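Startseite » Werkstatt » Anleitungen » Rorex Greifer-Kit einrichten: So klappt es am Küchentisch

Seit ein paar Wochen habe ich das Rorex-Kit von Willenton hier stehen, und weil mich so viele von euch nach dem Aufbau gefragt haben (danke für die ganzen Mails!), schreibe ich mal auf, wie ich es mache. Vorneweg: Das Kit ist fein verarbeitet, die Anleitung ist eine Katastrophe. Sieben Seiten, davon drei nur Sicherheitshinweise.

Was ihr braucht
das Kit mit Netzteil
eine matte, dunkle Unterlage
einen großen Karton
weißes Kreppband, lieber eine Rolle mehr

Schritt 1: Unterlage festkleben
Matte glatt auf den Tisch legen und die Ecken mit Krepp fixieren. Glänzende Matten mag die Kamera gar nicht, da sucht die Software ewig herum.

Schritt 2: Rückwand aufstellen
Den Karton zweimal knicken, hinten auf den Tisch stellen und an den Seiten ankleben. Den Tipp mit dem gemusterten Klebeband oben auf der Pappe habe ich von Remigiusz Witkowska aus dem Forum, seitdem läuft die Ausrichtung bei mir viel stabiler.

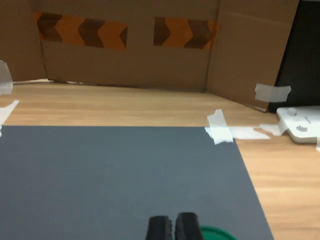
Schritt 3: Kalibrieren
Jetzt das Menü öffnen, auf »Nullpunkt« gehen und die Finger einmal ganz auf- und zufahren lassen. Dauert bei mir rund 15 Minuten, also Kaffee holen! Danach fangt bitte mit etwas Leichtem an, ein Plastikbecher ist super. Die Griffkraft steht ab Werk auf 6, ich gehe für den Anfang auf 3 runter.

Wenn der Greifer danebenfasst, erst die Matte prüfen und dann neu kalibrieren. Fragen gern in die Kommentare, den Teil zur Software gibt es im Oktober.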